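Workshop Hands Wanted at Kokico, Mansilla Building

Posted in: Part-time, Training given

Do you like a room full of half-finished things? We do too, and we're looking for two people to join us on the floor at Kokico, starting in March.

Kokico is the shared workshop on the ground floor of the Mansilla building, under the big white ceiling with the beams showing (you'll hear the rain on it!). People come in to set up, try out, store and pack all kinds of equipment, from wheeled cabinets taller than your hip to little bottles and parts that vanish the moment you put them down. Your job would be keeping the place running so everybody else can get on with theirs.

What you'd be doing

Mostly moving, sorting and packing. You'll bring wheeled units out of storage and park them where the day's group wants them, open cardboard boxes and check what's inside against the list, put small things back on the right shelf, and label whatever has lost its label. Tuesday is our delivery day and it gets lively. There are 498 entries in the stock book right now, and we'd love someone who enjoys getting the book and the shelves to agree with each other.

You'll also lend a hand when a group needs an extra pair, holding something steady, passing a part across, reading a number off a cabinet. We think it's the best bit of the job, and you pick up a lot just by standing next to people who are good at what they do.

Who we'd like to hear from

You don't need a degree or any workshop background. You do need to be on your feet for a 5-hour shift, be comfortable pushing things on wheels, and be willing to ask when you're not sure where something goes. Neat handwriting is a real plus (our labels are still done by hand). If you've worked in a stockroom, a theater, a school lab or a moving company, tell us, we'd be delighted.

Hours and pay

Three shifts a week, afternoons to begin with. Pay is $800 every two weeks, with paid training from your first day. Work clothes are provided, and loose sleeves are fine for everything except the cutting bench.
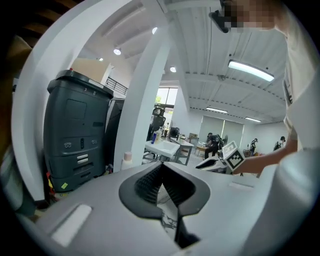
Do I need to bring my own tools?
Everything you'll use is kept at the workshop, including gloves and marker pens. Bring closed shoes and something to drink.

How to apply

Write a few lines about yourself to Ayten Kaplan at the Kokico front desk, or drop in any weekday after 2 p.m. and ask for Casimiro Arroyo, who will happily show you the shelves. Come in by the Tremon Street door, the other one sticks.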